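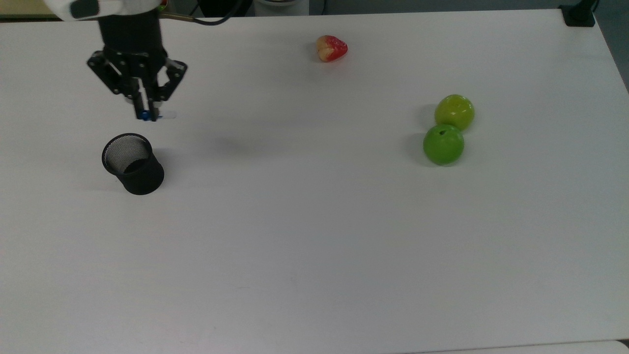

Pince parallèle à deux doigts au-dessus du pot à crayons en treillis noir ; sur la table, la fraise et les deux pommes factices du jeu d'objets.

Dernière mise à jour : 10 octobre 2025

Pinces parallèles : « la répétabilité du bras masque souvent celle des doigts »

Craig Guthrie compare des préhenseurs depuis le mois de janvier pour le compte de l'intégrateur Lindach. Le banc se compose d'un bras, d'une table blanche et d'un petit jeu d'objets légers. Deux modèles restent en lice : la pince Murkska, à tringlerie, et la Khokhar, à glissières. Yhon Salazar s'occupe du contrôleur et de l'acquisition des données.

Le protocole tient sur une page. Chaque pince effectue 60 prises par objet, à partir de positions tirées au sort, avec la même trajectoire d'approche. « On ne modifie que le préhenseur et le décalage de l'outil », précise Craig Guthrie. « La vitesse du bras, le seuil de courant et l'éclairage sont figés. Lors de la première série, le décalage avait été repris d'un ancien fichier et il a fallu tout jeter. »

Le choix des objets a fait débat. Les fruits factices présentent une surface brillante et une courbure variable, ce qui réduit la zone de contact avec des doigts plans. Le pot à crayons pose un autre problème. « Sa paroi est ajourée, donc la caméra de profondeur renvoie des valeurs incohérentes sur le treillis », explique Yhon Salazar. « Le nuage de points contient à la fois la paroi proche et la paroi opposée. Si l'on prend le centre de gravité brut, les doigts descendent à côté du bord. » La correction retenue consiste à ajuster un cercle sur l'ouverture, puis à en déduire l'axe de descente.

Sur la mécanique, Craig Guthrie se montre réservé quant aux fiches techniques. La tringlerie de la Murkska offre une ouverture large dans un volume compact, mais l'extrémité des doigts décrit un léger arc pendant la fermeture. L'écart en hauteur atteint environ 2 millimètres entre l'ouverture complète et le contact. « Sur une pomme, cela ne change rien. Sur le bord d'un pot, il faut le compenser dans la trajectoire, sinon on appuie sur la table. » La Khokhar se ferme en ligne droite, au prix d'un corps plus large qui gêne l'approche quand deux objets se touchent.

Le pilotage passe par la pile logicielle Plivo, en version 14. La consigne de position est codée par pas, et la course complète en compte 1016 sur la Murkska. « C'est largement suffisant en résolution. Le jeu dans les articulations domine », note Yhon Salazar. Il a préféré une détection de contact fondée sur le courant moteur, filtré puis comparé à un seuil fixe. Avec des objets aussi légers, le seuil doit être bas, et les frottements de la tringlerie à froid ont provoqué de fausses détections. Un cycle de mise en température précède désormais chaque série.

Reste la question du câble. Guthrie insiste sur son passage le long du poignet, qu'il juge négligé dans la plupart des essais comparatifs. « Un câble trop court exerce un couple sur le poignet en fin de rotation. On le voit dans les erreurs de position, toujours du même côté. » Une boucle de réserve a été ajoutée, et les séries concernées ont été refaites.

À ce stade, les deux hommes refusent de désigner un vainqueur. La Murkska est mieux placée sur les objets groupés, la Khokhar sur le pot. La suite portera sur des doigts à revêtement souple, montés à l'identique sur les deux corps, et sur l'usure des articulations en fin de campagne.

Partages : 14 | Commentaires : 3

mecatro_sud
Le seuil de courant est-il le même pour les deux pinces ? Les rendements mécaniques n'ont rien à voir, à seuil égal on ne compare pas la même force en bout de doigt.

Yhon Salazar
@mecatro_sud Seuils distincts, calés sur un capteur d'effort placé entre les doigts. Le texte est ambigu sur ce point – « figé » veut dire constant pour une pince donnée.

P. L.
Même souci de profondeur chez nous avec des paniers grillagés. L'ajustement de cercle marche bien tant que l'ouverture est vue en entier.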